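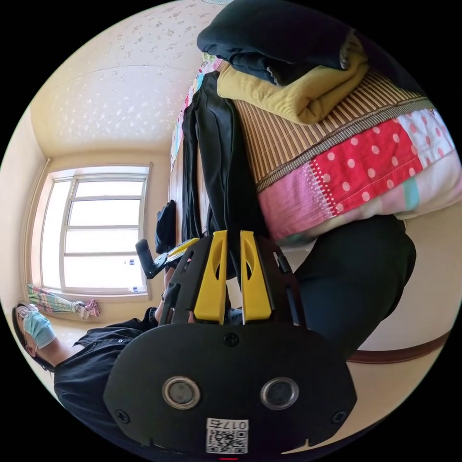
Hisanora 开放日数据说明(README)

先说这份数据是怎么来的。九月我去 Nollow 参加了 Hisanora 的开放日,本来只想看看热闹,结果被拉着学了一下午手持夹爪,回来就顺手把大家录的片段整理成了这个包。演示安排在一间卧室里,没有实验台,也没有那种光秃秃的灰背景。床上铺着竹凉席,席子上叠着一条芥末黄的毯子,旁边就是带白点的红色拼布被子,花色多得很!我当时就想,拿这种床来练衣物操作,可比在纯色桌面上折毛巾有意思多了。

包里一共 113 段录像,分在 4 个文件夹里,每段一个子目录。文件夹按任务分,不按人分,名字分别是 pick、spread、fold、free。前三个看名字就懂,free 是参观的人自己随便玩的,质量参差不齐,但我很喜欢,里面有不少讲解员绝对不会做的动作(有人非要从袖口开始提,提了半天)。
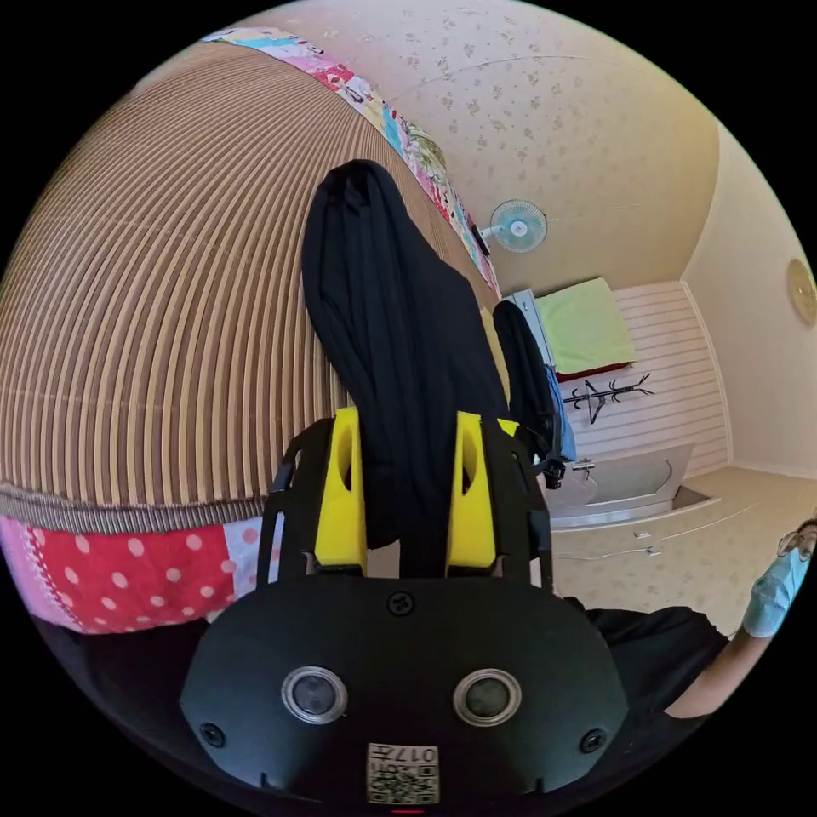 图2 两根黄色夹指夹住一件黑色衣物,床在左侧。

讲解的是 Umesh Srivastava,脾气特别好,同一个问题被问了好几遍还是从头讲。他教的拿法很简单:手腕放松,先让夹指对准布料的边,再慢慢合上,别一上来就往布中间戳。我第一次就戳了中间,夹起来一大坨,完全看不出哪里是领口哪里是下摆。他说没关系,这种也留着,标成 messy 就行。所以大家会在标签里看到 messy,意思是抓是抓起来了,但抓的位置不理想,跟失败(fail)是两码事。

标签都写在每段录像旁边的 notes.txt 里,一行一条,格式是:

起始秒,结束秒,动作,结果,备注

备注栏可以空着。动作目前只用了 reach、grasp、lift、place 这几个词,开放日当天还有人写了 shake,我合并到 lift 里了,原来的写法保留在备注里。时间是我对着画面手工标的,起止点前后差一点点很正常,要拿来做精细切分的话,最好自己再过一遍。

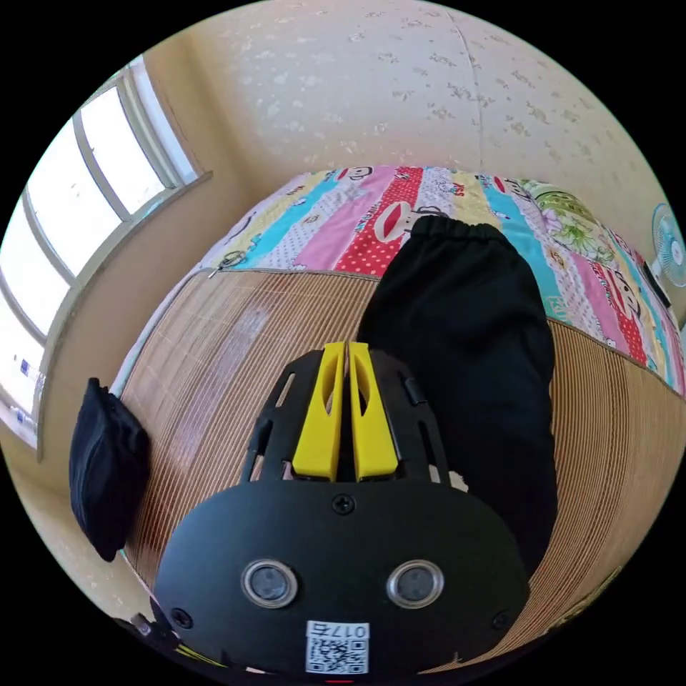 说到手工标注,我得感谢 Akua Asamoah。她陪我把 fold 文件夹从头到尾看了两轮,挑出来好些我标错的地方,比如把“放下”标成了“抓取”,还有一段我干脆标到了隔壁录像的时间上。她有自己的一套判断办法:只要布料还跟夹指连着,就不算 place。我觉得挺好用,后来全包都按这个来了。pick 和 spread 她没来得及看,里面的错都算我的。

画面这边要提醒一下,镜头是很广的鱼眼,边缘弯得厉害,四角是黑的。我没有做去畸变,也没有裁剪,给的就是原样。Villalba 那边的朋友拿去试过,说直接缩小就能用;我自己试的时候是先裁掉黑角,两种都行,看各位习惯。夹爪本身会占掉画面下面一大块,刚开始看会觉得碍事,看久了反倒拿它当参照物,手往哪边偏一眼就知道。
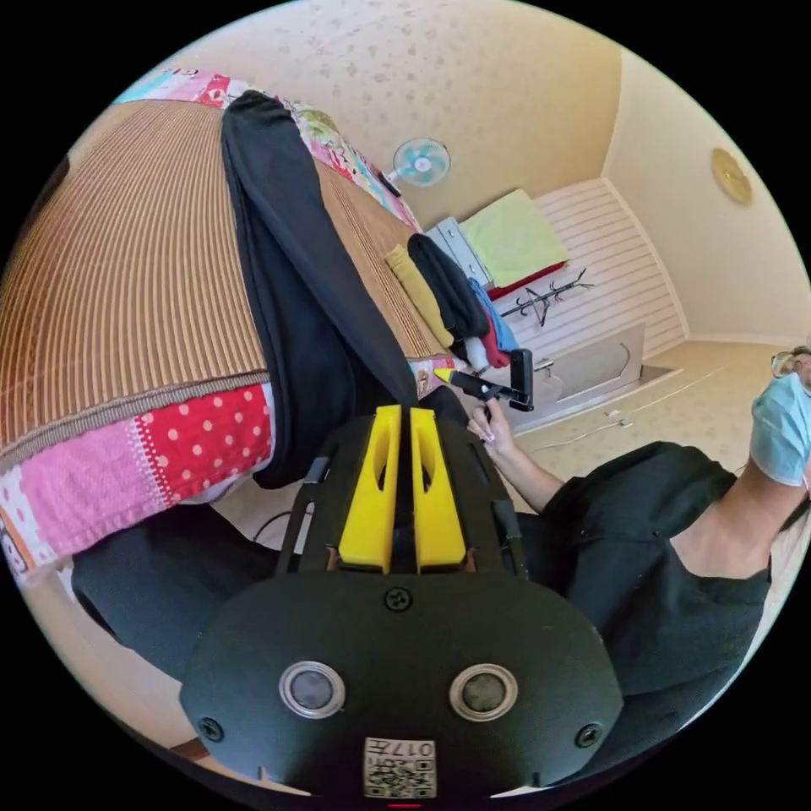
Henddale 通讯 · 第4期 · 第30页

深色衣服是我最想多说几句的。黑色衣物摊在凉席上的时候,轮廓还算清楚,可是布和布叠在一起,褶子就糊成一片了,我标的时候经常要来回拖进度条。夹爪外壳也是黑的,衣服一凑近,两边的边界就更难分。想练分割的朋友可以专门挑这些片段,想先跑通流程的就从颜色鲜艳的开始,心情会好很多。

每段开头 3 秒我一律没有标注,大家那会儿多半在调整姿势,手晃来晃去的。读取的时候请跳过,别当成 reach 喂进去,我自己就犯过这个错,训出来的东西一启动就先抖两下,看着怪可爱的,但确实没法用。

已知问题:
free 里有几段提前停了,布还没放下就结束,结果栏写的是 cut。
spread 里的文件编号有跳号,是我删掉重复录像以后没有重排,并没有丢东西。
备注中英文混着写,还有错别字,慢慢改。
没有录声音,所以当天讲解的内容都听不到,只能看我上面写的这些。

使用范围:自己学着玩、课堂演示、写小作业都可以。有的片段里拍到了人,请不要单独截出来到处转发,也不要拿去做跟人脸有关的东西。要放进公开的合集里,先给我写封信说一声,我一般当天就回。

下次开放日听说要换到 Henddale,想加上叠被子的项目。我已经报名了!到时候录到新东西会另开一个文件夹,现有的编号不动,大家写好的读取脚本可以接着用。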